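Istine software group - minutes, September

Present: control, perception and tooling leads; Brollevar by phone. Apologies from Ogbonna.

1. Minutes of the last meeting
Agreed, with one change: the planner release is 3.2, as tagged.

2. Tag tracking
The new pose filter is on the main branch. On the recorded set it kept the marker in 82 of the test clips. Most of the failures come when the tag turns edge-on to the lens. Perception to try a shorter prediction window before touching the detector.

3. Time sync
Left and right gripper streams still drift apart on long recordings. Tooling has a fix that stamps both at the driver. Tudumov want the old log format kept readable, so the converter stays in for now.

4. Planner
Replay stops at joint limits without an error message. Control to add one. Ticket 11 stays open.

5. Two-gripper capture
Marker layout on the units was discussed. The lens calibration file is to be stored with every recording - at present it is looked up by serial number at load time.
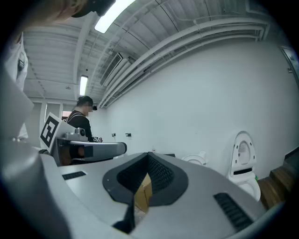
Brollevar asked whether the calibration could be checked on load as well, as a wrong file gives poses that look fine until the planner uses them. Tooling thought a checksum would do. Agreed to add it to the loader.

6. Any other business
Nightly build moves to 2 a.m.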